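I got to Geeta Bhatt's desk a little before lunch and she was already mid-task, one hand on a controller, the other holding half a sandwich. She waved me into the spare chair without looking away from the monitor. "Give me a sec," she said. "If I let go now I have to start the whole thing over."

Geeta runs the demonstration side of Levska, a small project that teaches robot arms to do chores in a simulated living room. She steers the arm by remote control, the computer records every move she makes, and later a program tries to learn the chore from those recordings. The chore that day was moving a bowl. I figured that would be dull. I was so wrong! I sat there gripping the armrests like I was watching a penalty shootout.

"People always look at the room view first because it's pretty," she told me, clicking over to the wrist view. "This one is where I live. When I'm close in, it's just me, the fingers and a whole lot of bowl."
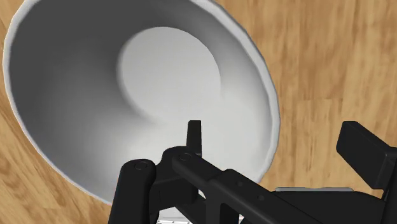
Issue 963

I asked her what makes a good demonstration, and she put the sandwich down for that one (I took it as a compliment).

"Don't be clever," she said. "When I started, I wanted every run to be beautiful. Fast, smooth, one big swoop. Then we trained on those and the arm would go swooping off past the bowl, because I'd never shown it what to do when you come in a bit crooked. So now I come in crooked on purpose. I stop, I fix it, I go on. The fixing is the part it needs to see."

She has recorded 800 runs of the bowl task so far and wants 2000 before November. Her colleague Thijs Verschueren handles the other half, which is sorting the runs and throwing out the bad ones. He leaned over the divider when he heard his name. "She hates me on Fridays," he said. Last month he tossed 200 of hers in one afternoon. Most of them had a long pause at the start, while Geeta was deciding where to go, and the program had picked up the pause as if it were part of the job.

"It would just sit there thinking!" Geeta said. "Like me before coffee. I was kind of flattered, but it's not what you want from a robot."

I wanted to know why she goes for the rim. My own instinct, if you gave me two fingers and a bowl, would be to grab the whole thing around the middle.

"Try it," she said, and slid the controller over to me.

Reader, I tried it. The arm is a Franka, and on screen it has this calm, expensive look that makes your own clumsiness feel much worse. 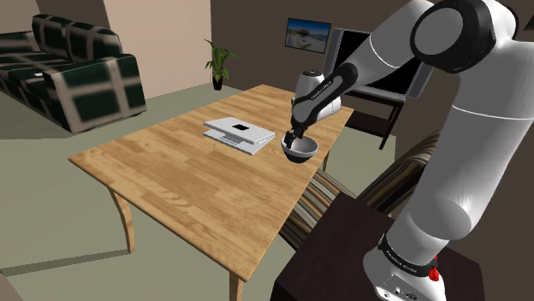 My first go ended with the fingers knocking the bowl sideways. On my second I got hold of the rim, got excited, and pulled up way too hard. Geeta was very kind about it. Her trick is to get one finger inside the bowl and one outside, then close slowly and wait a beat before lifting. "Your hands want to go up as soon as you feel like you've got it," she said. "But you can't feel anything through this. You have to look, and then believe what you see."

That missing sense of touch came up again and again. Before Levska she spent a couple of years at Savier, where she taught a real arm by grabbing it and pushing it through the motion. She misses that. "You'd lean on it and it would lean back a little. You could be thinking about dinner and still do a decent job. With remote control, I'm tired by three."

So why switch? "Because I can reset the room with one key," she said. "Do you know how many bowls I swept up at Savier?"
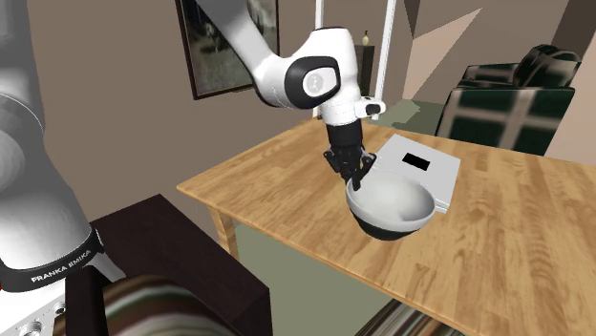
*Bowl in the gripper, held over the table by the tray.*

We finished by watching the trained version try the task without her. Geeta took her hands off the controller and sat on them. The arm drifted in, a bit to the left, stopped, and shuffled itself over. "That's mine," she said, pointing at the screen. "That little shuffle. I do that."

Thijs said he'd nearly thrown that one out.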